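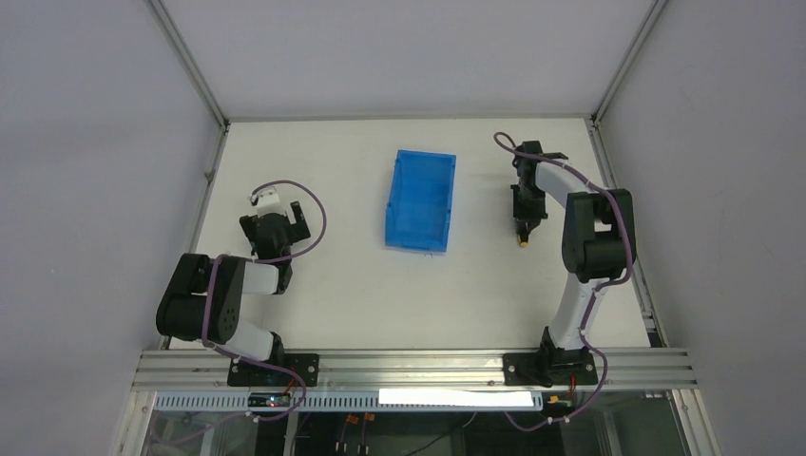
Comment on prend soin d'un robot à deux bras

Un robot qui travaille sur une table a besoin de soins, comme un vélo ou une machine à coudre. Je m'appelle Ludivine Vasseur et je m'occupe d'une cellule de travail à l'atelier de Brostley. Une cellule, c'est le nom que nous donnons à la table du robot avec ses murs et tout ce qui est attaché autour. La nôtre s'appelle Udier. Je vais vous expliquer ce que je fais le matin, avant de laisser les bras bouger.

D'abord, les pieds

Un bras de robot est lourd, et quand il se tend loin devant lui, il tire fort sur son pied. Essayez vous-même : tenez un gros livre le bras tendu, et vous sentirez votre corps qui veut partir en avant. Pour cette raison chaque bras est posé sur une plaque noire, et chaque plaque est fixée sur une barre d'aluminium, à l'avant de la table. Je vérifie que les vis sont bien serrées. Quand le pied bouge un tout petit peu, l'erreur devient plus grande au bout du bras. En février, une vis s'était desserrée, et le bras de droite posait toutes ses pièces 3 millimètres trop loin. J'ai cherché la faute pendant toute une matinée !

Ensuite, les articulations

Vous avez une épaule, un coude et un poignet. Le bras du robot a aussi des endroits où il se plie, et dans chacun se trouve un moteur. Je demande au robot de plier lentement chaque articulation, et j'écoute. Un bruit doux et régulier, c'est bon. Un grincement, ce n'est pas bon, et alors j'arrête tout et j'appelle mon collègue Jamie Oakley, qui connaît les moteurs beaucoup mieux que moi.

Les câbles

Le long de chaque bras passe un câble violet. Il doit être assez long pour suivre tous les mouvements, c'est pourquoi il fait de grandes boucles. S'il est trop court, il tire et il peut s'abîmer. S'il est trop long, il peut s'accrocher quelque part. Je fais passer mes doigts sur toute sa longueur – le robot est éteint à ce moment, bien sûr – et je cherche une coupure ou un endroit écrasé.

La pince et le bac

Au bout du bras se trouve la pince. C'est la main du robot, mais elle a seulement deux doigts. J'essuie les doigts avec un chiffon sec, car la poussière les rend glissants. Après, je fais un essai simple : prendre un petit objet et l'amener dans le bac bleu. 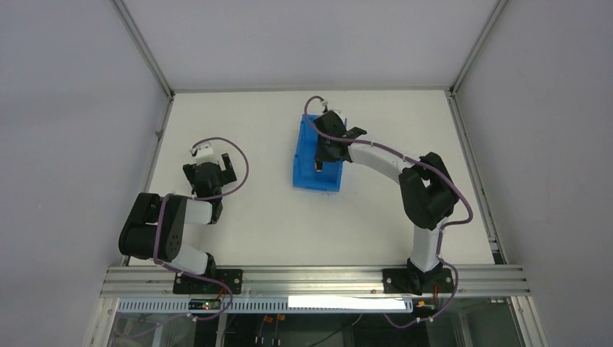

Le bras de droite au-dessus du bac bleu, avec le petit objet sous sa pince. L'autre bras a la pince ouverte.

Si l'essai est réussi, je le recommence avec l'objet à une autre place. Le robot doit savoir le trouver même quand je l'ai déplacé un peu.

Le carnet

À la fin, j'écris tout dans un carnet : la date, ce que j'ai serré, ce que j'ai nettoyé, les bruits que j'ai entendus. Toutes les 300 heures de travail, on fait un contrôle plus long, et toutes les 600 heures, Jamie démonte les pinces. Notre carnet a déjà 37 pages remplies.

Petits mots à retenir

Articulation : endroit où le bras se plie ou tourne.
Pince : la main du robot.
Cellule : la table, les bras et les murs autour.

Une règle pour finir : on ne met jamais la main sur la table quand le robot est allumé, même s'il ne bouge pas. Il peut attendre son prochain ordre et repartir d'un seul coup.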